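Small tips, big difference: getting more from your inbox rules

Last time we looked at keyboard shortcuts, and the replies were lovely (thank you, we read every one!). Lots of you asked the same follow-up question: how do I stop my inbox filling up with things I don't need to see straight away? So this month we're spending a bit of time with rules in Fliltow Mail, which have had a really good tidy-up in the latest version.

If you've never made a rule, it's a small instruction that tells your mail what to do when a certain kind of message turns up. Put it in a folder, give it a coloured label, mark it as read, send a copy to a colleague. You set it once and then forget it's there, which is the nice part.

Making your first rule

Open Settings, choose Mail, and then click Rules. You'll see a green New Rule button at the top of the list. Give your rule a name you'll recognise in six months (I have one called "stuff" and I'm still not sure what it does) and then pick what it should look for. You can match on the sender, the subject line, words in the message or the size of the attachment.

A good one to begin with is newsletters. Choose "Message contains", type the word unsubscribe, and then choose "Move to folder". If you haven't got a Reading folder yet, type the name and Fliltow will make it for you. Click Test before you click Save! Test shows you the last 100 messages and puts a tick beside the ones the rule would have caught, so you can spot anything odd before it vanishes into a folder.

When I ran mine over the whole mailbox it picked up 481 messages. I knew I'd signed up to a few too many things, but still.
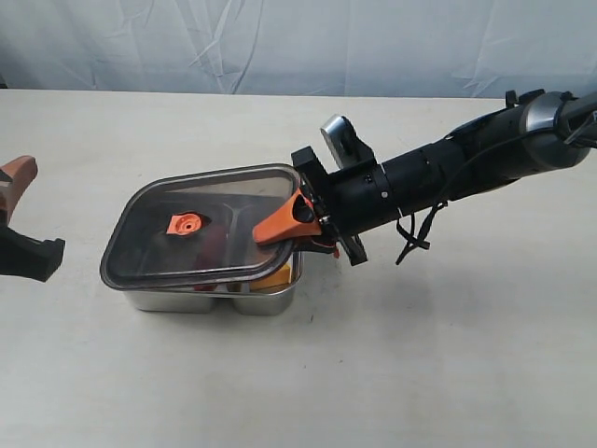
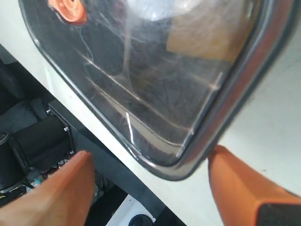
Putting your rules in order

Rules run from the top of the list to the bottom, and the first one that matches wins unless you tell it to carry on. If a message keeps landing in the wrong place, the order is the first thing to check. Hover over a rule until the little handle shows up on the left, then drag it up or down.

My own list goes like this:

Messages from my manager, starred and left in the inbox
Anything with "invoice" in the subject, labelled Accounts
Calendar replies, marked as read
Newsletters, moved to Reading

You'll find a tick box called "Keep checking other rules" at the bottom of each one. Leave it off to begin with. Once you've got the hang of things you can switch it on for labels, where you might well want a message to have two or three.

Sharing rules with your team

Brand new, and my favourite! Click the three dots beside any rule and choose Share. Your teammates get a message with an Add button, and the rule arrives switched off so they can look it over first. Gion Aigner on the support desk at Stindosmont has built a full set for sorting customer questions, and new starters there now add the lot on their first morning. Gion's top tip is to put the team name at the front of every shared rule, so that they all sit together in the list.

If your team uses Fluvent for tickets, you can pick a Fluvent queue as the place a message goes. You'll need to link the two accounts first, under Settings and then Connections.

Good to know

You can have up to 400 rules in one account, and each can hold 2,000 characters of matching words, so there's plenty of room to play with. Rules work on new mail only. To use one on older messages, open it and click Run Now.

Deleting a rule doesn't move anything back. The messages stay wherever the rule put them.

Rules can be read on the phone app but you can't edit them there yet. It's on the list, and we'll let you know as soon as it's ready.

Coming up next

In the next issue we'll be having a go at the Krishnan add-on for shared calendars, including how to show two time zones side by side. If you've got a rule you're proud of, do send it in. Just hit reply and tell us what it does, and we'll print a few of the cleverest ones.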